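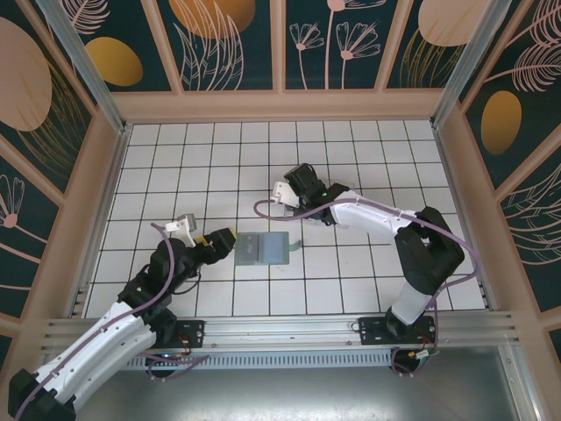 Do We Need Another Medal Table? Speaker notes

January 2024, by the events desk
3 min read

Start without the slides. Ask who ran in last year's inter-unit meet at Plillport, then ask who can remember which unit won. Wait for the second answer. It may take a while.

The official report says 810 employees "participated." I'd like to know what that means. The entry forms I was shown had a box for competitors and a box for supporters, and both went into the same total. If you held a towel for the tug-of-war team, you took part. Fine, but don't tell me it proves the workforce is getting fitter.

Next, the overall trophy. Ukine won it by 2 points over Kusuma. Ukine also entered a full team in every event, and there was a point for each team entered. Kusuma won more races. Say this slowly, people from both units will be in the room.
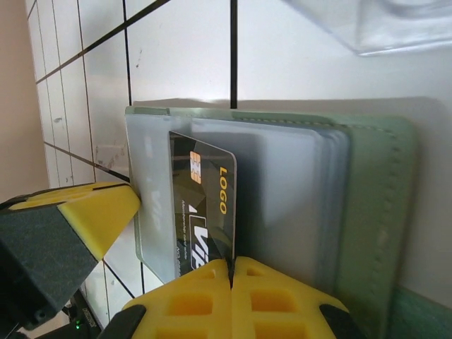 Then go to the money. Fimex paid for the shirts and got its name on the back, the front and the finish tape. I have no quarrel with that. I do wonder why the relay batons were borrowed and the shot put had to be dropped.

The veterans' race (over 40) was the best thing on the program and was run at lunchtime in June. Pause here. Move it to the morning. That's my one firm proposal, so repeat it.

If there's time: the claim of 2000 spectators. The stand doesn't hold that many. Ask where they sat.

Skip the part on javelin if we're running late. Take questions.

Comments

Lanefour: We won more races and came second. Still sore.

tugteam_anchor: Holding the towel is harder than it looks.

Greyshoes: Agree on the veterans' race. I don't agree about the entry points, small units would stop sending full teams without them.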